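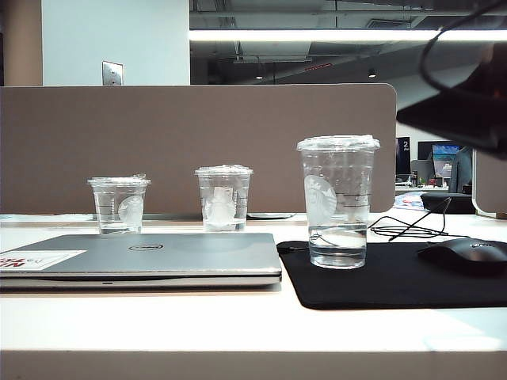 # Kirkard Fevel desk divider, taupe, 67 inches wide

3 April 2022

I work in an open office in Susmont, and for a long time our desks had no separation at all. When I raised my eyes from the screen, I looked into the face of my colleague, and she looked into mine. We are friends, but eight hours is a long time to look at a friend. In the end our office ordered fabric dividers from Kirkard, the model with the name Fevel, and I was asked to choose the color and put them up. Now I have lived with mine long enough to write a review.

**Ordering and delivery**

We bought from Lappalainen, a shop for office furniture. The whole order cost 644 dollars with delivery, and this included the dividers for our row of desks. In my opinion this is a fair price and not a cheap one. The delivery took 50 days. The shop had promised a shorter time, and they wrote one email to say sorry, but the new date in this email was also wrong. If you need your dividers for a certain day, please order early.

The packaging was good. Every panel came in its own box with cardboard on the corners, and no corner was damaged.

**Putting it up**

Each panel stands on 2 clamps. You push the clamp over the back edge of the desk and turn a knob from below until it holds. No drill is necessary. The instructions have only drawings, and the third drawing shows the clamp from the wrong side, so I put my first panel with the seam looking at me and had to take it down again.

It is better to do this work with a second person. The panel is not heavy, but it is wide, and with one hand under the desk it is difficult to keep it straight. I did two alone and regretted it. Also take everything off the desk before you start, because the panel likes to fall forward in the moment when the first clamp is tight and the second is still loose. I learned this with a full glass of water.

**The fabric**

The color is called taupe. On the website of the shop it looked more pink, and I was worried. In our office, next to the white desks and white walls, it is a quiet brown-gray and I like it very much. Light gray was my second choice, and I am happy that I did not take it, I think it would look like a hospital.

The fabric collects dust, but not so much. I go over it with a dry brush when I remember. A coffee spot near the bottom came out with soap and cold water, although I needed to wash a bigger area so that there was no ring. We drink a lot of iced drinks in this office, the kind in plastic cups with domed lids, and they often stay on the desk near the panel. The lower edge of the fabric has taken some drops of water without a mark.

The upper corners are rounded. I believed this was only for beauty, but I walk past the end of our row many times in a day and my sleeve does not catch on anything. The old partitions in my previous job had sharp metal corners and I lost a good cardigan to one of them.

**Privacy and noise**

When I sit, I do not see my colleague, and this was the purpose. When I stand, I can see over it across the whole office, so the room still feels open. It would not be enough for a person who wants to be hidden.

About the noise I must be less positive. The product page says "acoustic comfort", and I cannot find this comfort. Typing from the other side is a little softer. Voices are the same as before. If you have a loud neighbor, you will still know everything about his weekend.

**Cables**

My biggest complaint is that there is no solution for cables. I would expect a small channel at the bottom, or a few clips in the box. There is nothing. My laptop, my mouse pad and my cups have found their place on the desk, but a thin black cable still lies in loops on the surface and I move it from one side to the other. I have asked Lappalainen if Kirkard makes a cable part for the Fevel, and they answered that they will check. This was in the winter.

You also cannot use normal pins. The inside is too hard, the pin goes in two millimeters and stops. For my notes I went back to sticky paper, and on this fabric it holds until lunch.

**After the first months**

The clamps have become a little loose one time, on the side where people pass and touch the panel. I turned the knob and it has been firm again. The fabric is tight and has no waves. On one panel of my colleague the seam is not completely straight, but you must come very close to see it.

I would buy the Fevel again for the look and the stable clamps. For the next row we will ask for a delivery date in writing, and I will buy some cable clips myself.

Four stars of five.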